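Visit report: Derunar data hall, Aladlow
Jul 18, 2019

Derunar opened its demonstration hall to outside visitors for one afternoon. I went mainly for the tabletop stations, where operators guide an arm through household tasks and the recordings become training examples for a grasping model called Histach. Visitors could stand beside the tables and ask questions between runs.

The target is 200 accepted runs per task before any training starts. The rack task stood at 136 when I arrived. A run is limited to 60 seconds; anything longer is stored separately and left out of the training set. Each station records from more than one viewpoint, and the files are matched by timestamp afterwards.
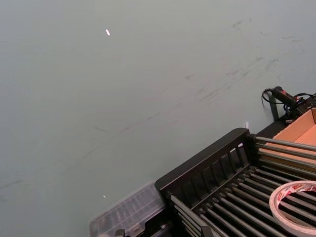 Wrist view at the rack station, with a roll of tape on the rods.

The rods are a sensible choice of surface. They are dark, evenly spaced and catch the light in thin lines, so depth estimates tend to be poor between them. Staff said early versions of Histach regularly misjudged the height of objects resting there. The remedy was more examples with varied starting positions – no change was made to the model itself.

Resets are done by hand from a printed sheet. I asked whether the clutter around the rack was controlled too. It is left to the operator, within limits, and the sheet only fixes the object being moved.
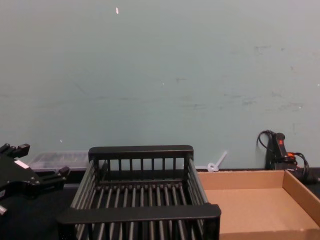
Gripper beside the empty rack, cardboard tray to the right.

Labelling takes place in the next room using a tool named Lại. Two people mark the start and end of every grasp, and a run goes back for review if their marks differ by more than 2 frames. I watched several go through. Most disagreements concerned the release, where the fingers open slowly and the exact moment is hard to fix.

Failed grasps are kept and tagged. I would have liked figures on how much they help, but none were on show. The next open afternoon is planned for January, with the rack task due to be finished by then.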